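Penosley Planner Guide, Section 5: Teaching the table-clearing routine

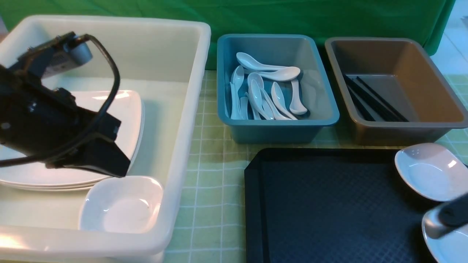 Clelel Manipulation Software Team

Tableware is where the Penosley planner gets really fun. Plates shine, bowls hide behind them, and chopsticks are thin enough to vanish from a poor depth map. By the end of this section you'll have both arms working around the same table, with the left arm planning inside a deep bin while the right arm handles dishes on the serving tray.

Before you begin, finish the hand-eye calibration in Section 4 and load the Favgate perception module.

5.1 Set up the containers

1. Open the Workspace panel and choose New Layout.
2. Add each container as its own region. For a layout like ours, that means a white bin, a teal tray, a brown-grey tray and a black serving tray.
3. Trace the rim of each region in the head camera view. Include the full width of the rim, as the planner treats it as a solid wall.
4. Give every region a label: plates, spoons, chopsticks or serving.
5. Press Save, then Lock Layout.

Note: The grid on the green tablecloth is handy for checking your trace by eye, but don't use it as a calibration target. Fabric shifts!

5.2 Tune perception for glossy white dishes

1. Select Perception > Surface Type > Glazed.
2. Set Highlight Rejection to 17. Lower values let bright reflections through as false edges.
3. Turn on Stack Splitting for the plates region. Favgate will look for layered rims and propose one top plate at a time.
4. For spoons, turn on Pile Mode. Mwangi Shirima wrote this one and it's a beauty – it ranks the spoons by how freely each can be lifted, so the one lying across the top usually goes first.
5. For chopsticks, choose Bundle and draw the long axis by hand.

Note: White dishes inside a white bin are a tough case. If the small bowl and the plates merge into one object, raise Edge Contrast one step and refresh the view.

5.3 Plan the left arm inside the bin

1. Set Approach to Diagonal. A straight vertical approach hides more of the stack from the head camera.
2. Set Wall Clearance to 22 mm.
3. Tick Cable Envelope so the planner leaves room for the loop of cable at the gripper.
4. Press Preview and watch the ghost arm run the whole path before you enable motion.

CAUTION: Never skip Cable Envelope in a deep container. A snagged cable can pull the wrist off its planned path before the force limit trips.

5.4 Add the right arm

1. Assign the right arm to the serving region.
2. Choose Rim Grasp for oval and shallow dishes.
3. Under Coordination, select Shared Clock. Both arms now plan against each other's next move – it's a joy to watch.
4. Run the routine at Slow for the first pass.

CAUTION: Keep hands clear of all four regions while the Motion Enabled light is on.

5.5 If something goes wrong

Error 142 (target occluded): the gripper is covering too much of the object. Back the arm off, refresh, and plan again.
Region drift: a container has moved since you locked the layout. Unlock it and retrace that rim.
Empty grasp on chopsticks: redraw the long axis, then reduce the finger opening.

Send odd cases to Agathe Caron with the session log attached. She loves a strange one.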